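Section 7: Teaching the arm the doorknob job

By now your arm is bolted to its pedestal and talking to the Jorngate controller, so we get to the fun part! Run everything in the simulator first (I skipped that once and chewed up a perfectly good door panel).

1. Load the Landar scene file and wait for the physics to settle.
2. Home the arm, then set the speed to 60 percent.
3. Close the gripper on the knob just behind the flange, with the rod pointing at the panel.

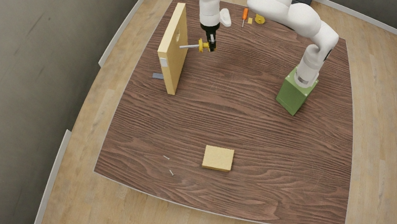

4. Nudge the wrist until the rod is level with the hole, and only then start moving in. I go in 2 mm steps and stop the moment the force reading jumps.
5. Save the pose under its own name, because you'll want it back.

Note: my grip took more than 6 tries to get right, so don't fret if yours slips.

Caution: before you repeat this on the real bench, keep the stop button within reach and your fingers out of the hole. Clear any stray screws out of the arm's path too.

If the knob twists as it goes in, go back to step 3 and grip a little closer to the flange.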